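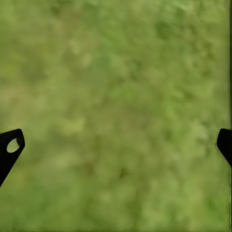 Ranger et entretenir ses romances en poche (et la liseuse avec)

Vite fait entre deux lessives, mes trucs pour une bibliothèque de romans qui déborde. Beaucoup de demandes depuis le mot de novembre, donc je mets tout ici en vrac. Je complèterai.

Les poches qui gondolent

Humidité, presque toujours. Mur extérieur, salle de bain derrière la cloison, étagère collée au plâtre. Laisser deux doigts de vide au fond. Pas plus compliqué.
Un livre déjà ondulé : papier absorbant toutes les vingt pages, une planche dessus, deux dicos sur la planche, une semaine. Changer le papier au bout d'un jour. Pas de sèche-cheveux, la colle du dos lâche. Pas de four non plus (on m'a posé la question, oui).
Les couvertures brillantes des grandes séries sentimentales collent entre elles quand il fait chaud. Une feuille de papier cuisson entre deux le temps de la canicule, et debout, jamais en pile.

Le dos cassé

Pour les pavés genre saga familiale en 3 générations. Avant la première lecture, poser le livre sur le dos, rabattre quelques pages à gauche, quelques pages à droite, lisser, et ainsi de suite jusqu'au milieu. Ca prend deux minutes, le dos reste souple.
Si c'est trop tard et qu'un cahier se détache : colle vinylique blanche, un filet au cure-dent, pas au pinceau. Élastiques larges autour, une nuit. Surtout pas de colle forte, ça durcit et ça casse juste à côté.
Amna Usmani me signale qu'une aiguille à tricoter passe mieux que le cure-dent sur les gros volumes. Testé sur le tome 2 des Amants de Trarkach, elle a raison.

Les traces

Étiquette de prix : huile de tournesol sur un coton, dix minutes, gratter à l'ongle. Seulement sur couverture pelliculée !! Sur du mat ça fait une auréole qui ne part plus.
Rouge à lèvres, chocolat : gomme mie de pain. Tapoter, pas frotter.
Crème solaire : rien à faire. J'ai tout essayé.
Tranche jaunie : papier de verre grain très fin, livre serré bien fort entre les mains, toujours dans le même sens. Souffler. À faire dehors ou au-dessus de l'évier, la poussière vole partout.
Odeur de cave : boite fermée, une coupelle de bicarbonate à côté du livre, pas dessus. Trois jours, parfois quinze. La litière pour chat marche aussi, la non parfumée, sinon le duc de Drollton sent la lavande pendant des mois.

Ranger sans devenir fou

Par autrice, puis par série, puis par ordre de lecture. Pas par ordre de parution, chez certaines le tome 4 se passe avant le 1.
Numéro de tome au crayon gris en haut de la page de garde, petit. Pas de stylo, pas de gommette sur le dos (ça arrache la couleur en partant).
Étagère à double rangée : surélever celle du fond avec une planchette de 9 cm. On lit les titres, plus besoin de tout sortir.
Pour les séries à rallonge, une fiche cartonnée glissée dans le premier tome. Titres, qui épouse qui, ce qui manque. La mienne pour les Héritières de Plondlow est pleine recto verso, il faudrait que je la recopie.

Cacher les couvertures

Torses nus dans le train, chacun fait comme il veut, moi je couvre. Chute de papier peint vinyle, lessivable, ça tient un an. Couper 4 cm plus haut et plus bas que le livre, plier les bords d'abord, rabats ensuite. Pas de scotch sur le livre lui-même, jamais.
En tissu : coton un peu raide, entoilage léger, ourlet au fer si pas de machine. Prévoir un ruban marque-page cousu en haut avant de fermer.
Kausar Awan fait les siens dans des jambes de vieux jeans, la couture sert de bord. Très costaud mais épais, ne rentre plus dans un petit sac.

Lire dans le bain

Liseuse dans un sac congélation à zip, chasser l'air, l'écran répond quand même. Changer de sac souvent, le zip fatigue. Même si la liseuse est vendue étanche : le savon n'aime pas les ports de charge.
Livre papier : planche en travers de la baignoire, serviette sèche dessus. Essuyer la planche au vinaigre blanc une fois par mois, sinon points noirs dessous.
Bougies du côté opposé au livre. Évident mais bon.

Nettoyer la liseuse

Éteindre. Chiffon microfibre à peine humide, eau seule. Pas de produit à vitres, pas d'alcool sur l'écran. Coton-tige sec pour les bords, c'est là que se mettent les miettes de biscuit.
Housse en simili : savon de Marseille, bien rincer l'éponge, sécher à plat loin du radiateur.
Trier les extraits gratuits. Ils s'accumulent et on ne retrouve plus rien. Je fais un dossier « à acheter », un dossier « non merci », le reste poubelle.

Donner, prêter

Avant un don, feuilleter. On y trouve des tickets, des ordonnances, une fois un billet de 20.
Prêt : nom de la personne et titre sur un carnet près de la porte. Wajid Rajput a mon Fiancée de Talpur depuis l'hiver, c'est noté, voilà.
Pour les boites à livres, glisser une série complète dans un sachet kraft avec une ficelle, sinon le tome du milieu disparait toujours.
Cartons : petits. Un carton de vin avec le fond rescotché en croix, pas plus grand. Les poches à plat, dos contre dos, papier journal dans les coins. Et on écrit le contenu sur le coté, pas sur le dessus.

A venir : réparer une jaquette déchirée, et la question des vieux exemplaires agrafés dont la rouille traverse le papier (je cherche encore, si quelqu'un a une methode je prends).

Mis à jour le 9 avril 2023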